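Skasia folding table, four months in
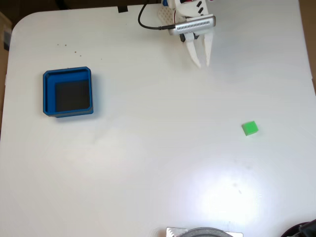 I bought the Skasia in August to replace a desk that had been dying since college. Delivery took nine days and the box weighed more than my nephew. Assembly is four legs and one hex key, which the company stretches into a 16-page booklet.

It wobbles if you type with conviction. Coffee rings wipe off, ballpoint doesn't. The Lakis I tried before it was steadier, but it cost $300 and squeaked. For $200 I can type more gently.

Three and a half stars. The hex key gets four.

Posted 31 December 2024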